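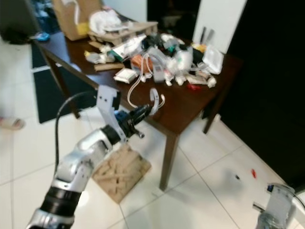 Home & Habits

The great March sort-out
By Viorica Vidmar
3/21/26

I have been putting this off since the clocks went back, and then my sister rang to ask if I still had her good scissors, and I said yes, definitely, and spent the next hour and a half proving myself wrong. So this month's letter is about packaging and bits. All the stuff that comes into the house wrapped round something you wanted, and then stays for years after the thing itself has worn out.

I'm a keeper of boxes. My mum was one too, and her wardrobe was basically a shoe shop with no shoes in it. The thinking goes that if the kettle breaks you'll need the box to send it back. I had the box for a kettle we gave away before we moved to Piltine! It came with us in the van!
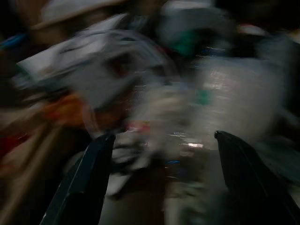
4 min read

Anyway, the rule I've settled on is that you do one kind of thing at a time. I used to go room by room, which is what all the books say, and I'd get as far as the airing cupboard and find a tin of buttons and that was the afternoon gone. Going by kind is duller and much quicker. First day, cardboard. Next day, plastic bags and wrap. Then tubs and lids (oh, the lids). Then the miscellaneous drawer, which in our house is three drawers and a biscuit tin.

Cardboard is the best one to begin with because you get to stamp on it. I flattened 42 boxes, and I only know that because my nephew was round and wanted to keep a tally on the back of an envelope. He got bored at tape, mind you. You do need to get the tape off if it comes away easily, though our council isn't too fussy about the last scraps, so have a look at what yours says before you sit there with a fingernail for an hour. Anything greasy goes in the ordinary bin. Pizza boxes I tear in half, and the clean lid gets recycled.

Soft plastic is where I go wrong. Our kerbside lot won't take it, so I save it up in a bag on the back of the door and carry it to the shop, and then I forget the bag, and then it's two bags. If you've got a system for this, please write in. A reader in Lekero told me she keeps hers in the boot of the car so that it's already with her, which is so sensible I was a bit cross.
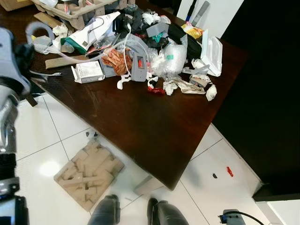 Small white box in the middle, flap open.

Now, small boxes. I can part with big ones but I'm hopeless with the little ones, the sort that a bulb or a bottle of drops comes in. They look useful. I've told myself for years that they'd be just right for seeds or for posting earrings, and I have never posted an earring in my life. This time I let myself keep 9 and put them inside each other where they'd fit. The rest went. I did feel a pang, then I had a cup of tea and couldn't have told you what half of them looked like.

Moulded trays are different and I'd hang on to a few if you grow anything. The pulpy egg-box kind are lovely for chitting potatoes, and mine are all lined up on the spare room windowsill with the eyes facing up. They'll also go on the compost if you rip them small and damp them down a bit. I get mine going with a layer of that and a layer of peelings, and a good stir with the old broom handle when I remember.

The drawers took longest. Keys that fit nothing, a whole bag of curtain hooks, instruction leaflets in every language but ours. I had the phone out to look up the manuals and most of them are online now, so out went the paper ones, apart from the boiler, because I don't trust myself with the boiler. I also found a voucher for a garden centre that closed before my nephew was born, and

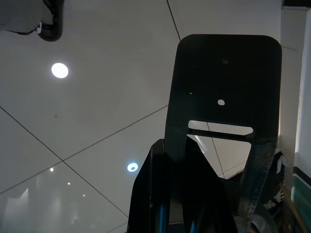
a very nice fountain pen which I've cleaned up and filled and am using to write my shopping lists like a duchess.

What I'd do differently is start earlier in the day and not wear a pale jumper. And I'd have somewhere decided for the "not sure" pile before making one, as ours sat on the landing for days and everybody just stepped round it. It's in the hall now, so it's moving in the right direction.

Next time I'll be on to the shed, where I happen to know there are paint tins going back to the previous owners. Send me your best shed finds care of Dotico and I'll print the good ones. I'm still looking for the scissors.

Viorica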